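Evaluating the Tukmont two-arm kit for a small teaching lab
Project report, Ilir Dimitrov

3. What we were sold

The Tukmont kit is a pair of arms with grippers, a licence for the Mikach control software and a manual of 526 pages, of which the index is the most exciting part. The brochure promises a working sorting demo "in an afternoon". Ours took 14 hours, though the brochure never said whose afternoon.

The price, with the student discount, came to 3,743 pounds. Delivery was extra. So, we discovered, was the cable for the emergency stop.

4. Sorting task

We chose toy numbers and symbols to be sorted onto coloured plates, partly because they are awkward to grip and partly because they were cheap. Each run was started by hand from the Mikach console. A piece dropped on the way counted as a failure, even when it bounced onto the correct plate – a rule I argued against and lost.

Out of 18 full runs, the kit finished 14 without help. Most of the trouble came from thin pieces lying flat, where the fingers have very little to get hold of. 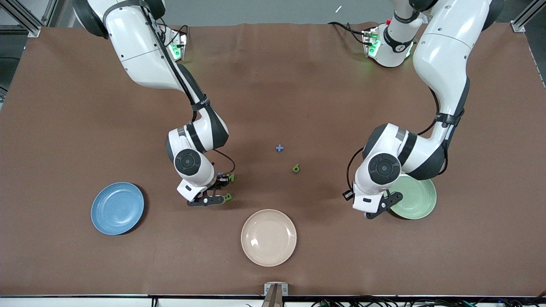
The manual's advice for this is to "adjust grip height as appropriate", and leaves the reader to find out what is appropriate. We lowered it in small steps until the fingers scraped the table, then went back up one step. It's crude, but I would do it again.

5. Would we buy it?

Yes, with a better manual. The Wurlow kit has one, but only one arm to go with it.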